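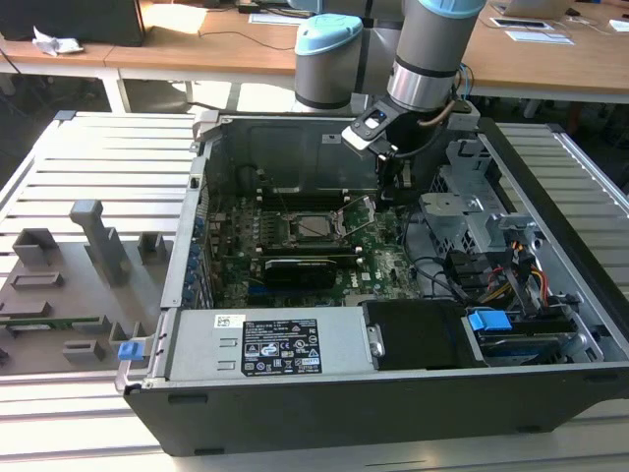 Wanted: people to pick apart our rules for robot arms that service computers

Hi, I'm Xóchitl Alvarado, and I look after the good-practice guide at Trultbridge. The guide covers robot arms doing repair and teardown work on desktop PCs – how you set up the bench, who can reach in and when, what gets written down afterward. Draft 4 is finished and I need readers who will argue with it.

I'm looking for people who have worked next to an arm, or fixed computers for a living, or both. You don't need a degree and you don't need to have written a standard before. If you've ever read a safety sheet and thought "well, whoever wrote this has never held a screwdriver," please write to me!

What you'd be doing

The draft has 52 rules in it right now, and I'd like to end up with fewer. You'd read them at home, mark up whatever is unclear or silly, and then come in for one Wednesday session at our Espinoza Street shop, where we try the rules out at the bench with the arm running. Plan on 9:30 to 4, lunch is on us (tell me what you don't eat).

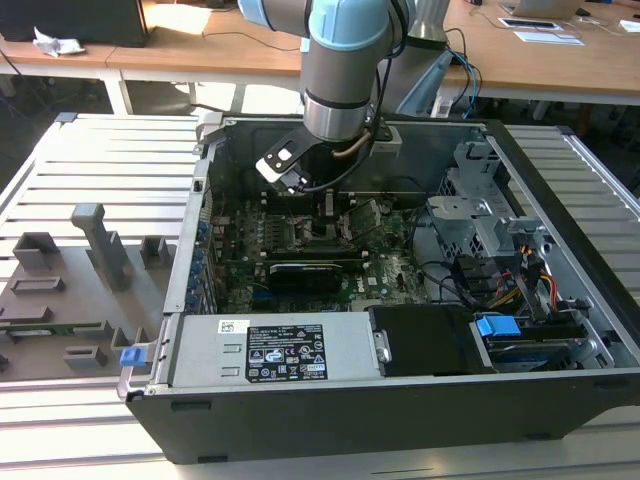
Cables are the chapter I most want help with. The draft says "keep all cabling clear of the work area," and I wrote that line myself and I'm already embarrassed by it. The arm has a black cable looping down from its wrist into the case, and the PC brings its own bundles of yellow, red and black power wires out of the drive cage, so what does "clear" even mean there? I'd love a rule a tech can check with their own eyes before pressing start. Same goes for the power supply – I want the label read and the unit unplugged before anything moves, and I want to know who signs for that.

The other big fight is about hands. One camp at Undevo, our partner on the guide, wants a full stop any time a person reaches over the platform. The other camp says a slow mode is fine for small things like nudging a part in the fixture. I lean toward the full stop, but I've changed my mind twice since March, so bring your stories.

What you get

We pay $211 for the reading and the session together, plus parking. Your name goes in the guide if you want it there. You also get the final version before it goes out to the shops that use our Bruserus checklists, which is around 100 places.

Who can apply

Anyone over 18 who can get to the shop for the day. You'll need closed-toe shoes and sleeves that stay put. I'm especially short on people who do the night shift and people who train new hires, so if that's you, say so in the first line.

How to apply

Send me a few sentences about the work you do and one rule you've had to follow that made no sense. No resume, please. I read everything myself and I'll write back either way, though it may take me a week or so.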